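Trerkumstead library drops the copy lock on its ebooks, and I was there for it

12/1/19

I went down to the Trerkumstead library last night expecting a dull meeting about late fees, and came home having watched our town quit its ebook contract. So that was a surprise!

Quick background if you haven't been following along. For four years the library has rented its ebooks through Vuter, and every one of them comes wrapped in a digital lock. You borrow a title, the app phones home, and if the app doesn't like your tablet (mine is old, it never likes my tablet) you get a gray screen and a message telling you to see the front desk. The front desk can't do anything either. I know, I've asked, more than once.

The contract was up for renewal in January, and Vuter wanted 3000 dollars more a year for the same titles. There was also a new clause saying a book would vanish from the shelf after 26 loans, whether anybody had finished it or not. Kimie Hoshino, our head librarian, read that part out loud twice. She's a very calm person and she did not sound calm.

Her plan is to let Vuter lapse and put the money into Aler, a small catalog of books sold with no lock at all. The library buys a file, the library keeps the file. It opens with 400 titles, which I'll admit is thin. There's a lot of history, a decent run of mysteries, some gardening, and hardly any bestsellers, as the big publishers won't sell that way. If you're number 137 in line for the latest thriller, this is bad news and I'm sorry.

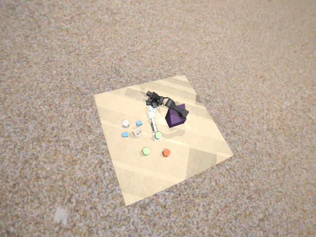
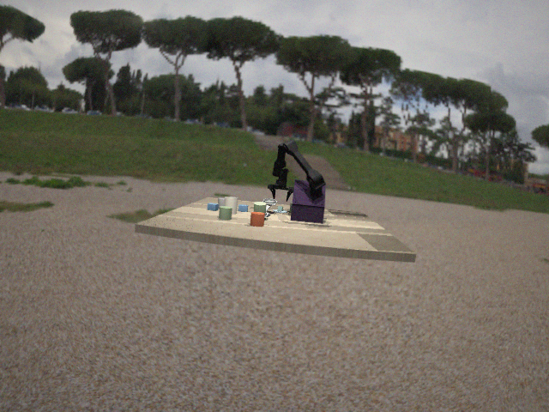 The part of the evening I liked best was the argument over whether lending an unlocked file is even legal. A man in the second row was sure it wasn't. He said once you take the lock off, people will copy everything and the authors will starve. Kimie said the Aler license spells it out: the library may lend each copy to one cardholder at a time, and the cardholder is asked to delete it when the loan ends. Asked! You could hear the grumbling from the back. But we've all been able to walk up to the photocopier with a paper book since before I was born, and there's a sign over it asking us nicely, and the place is still standing.

Then somebody brought up the locks themselves, and this is where I got on my feet (I hadn't planned to). I wanted to know what happens to the people who use screen readers. My sister does, and the Vuter app reads her the menu and then goes silent when she gets to the book. Under the law as it stands, breaking the lock to fix that puts you in a mess of exemptions that have to be asked for all over again every three years. I said I didn't think she should need a lawyer to hear chapter one. A few people clapped, which was kind of them, and I sat down very red.

There was one other offer on the table, from an outfit called Katiyar, which would have hosted everything and stamped each file with the borrower's card number. Cheaper than Vuter, no lock, but your number is in there forever. The board asked what happened to those records after a book came back, and the letter from Katiyar didn't say. That pretty much finished it.

The vote was five to two. The change starts in January, and anything you've got out on the Vuter app will stay there until its due date, so finish up. Holds won't carry over, so write down what you were waiting for and hand the list in at the desk. Kimie says there's money set aside for 200 more titles by summer and she's taking requests. I've already put in for three cookbooks and a very long book about canals.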